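Home Posts Archive Contact

What the whitening leaflet left out

My dentist's surgery in Fisumcombe has started selling things. For years the reception desk held a bowl of pens and a box of tissues. When I went in June for my check-up there was a stand of leaflets for Cedance, a whitening course you do at home with trays moulded to your teeth, and a price list in very pale grey print.

I have no quarrel with Veronica Bucur, who has looked after my teeth since I moved here and once talked me out of a crown I had already saved up for. She didn't mention whitening at all. The leaflet was handed to me by the person taking my payment, along with the words "a lot of our patients are loving this". I asked how many. She said she'd have to check.

So I read the thing on the bus. It promises a brighter smile in 2 weeks. Brighter than what? There is a shade chart on the back with no numbers on it, and a line saying results vary, which covers everything from film star to no change whatever. The course costs £369. If you lose a tray, a new one is £40, and the gel refills are "available on request", a phrase I have learnt to read as "you won't like it".

My friend Piroska Vass had hers done somewhere else two years ago. She was pleased for a summer, then went back to black coffee, and so did her teeth. She also had a fortnight of wincing at cold water, which the leaflet calls "mild temporary sensitivity" in the smallest type on the page. Piroska's words were stronger.
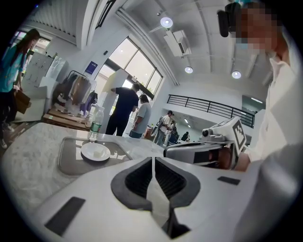

I did try to be fair and work out whether I'd stick to it. Gel in the trays, trays in the mouth, no tea, no curry, no red wine, then rinse everything and do it again the next evening. I can't keep up flossing past the week after a check-up – I doubt I'd manage a regime with its own case and syringe. The whole kit would end up on the worktop with everything else, and a small white plate on a grey tray is as much as I care to have out on the marble. Besides, that plate is properly white, and no tooth that has lived in my head is going to match it.

What I'd like from the surgery is a plain sheet: what it costs over 2 years, refills included, how long it tends to last and who shouldn't bother. I've emailed to ask. The reply thanked me for my interest and offered me a free consultation.

I've kept the leaflet for the phone number. My next check-up is booked, and I'll ask Veronica what she thinks while she hasn't got both hands in my mouth.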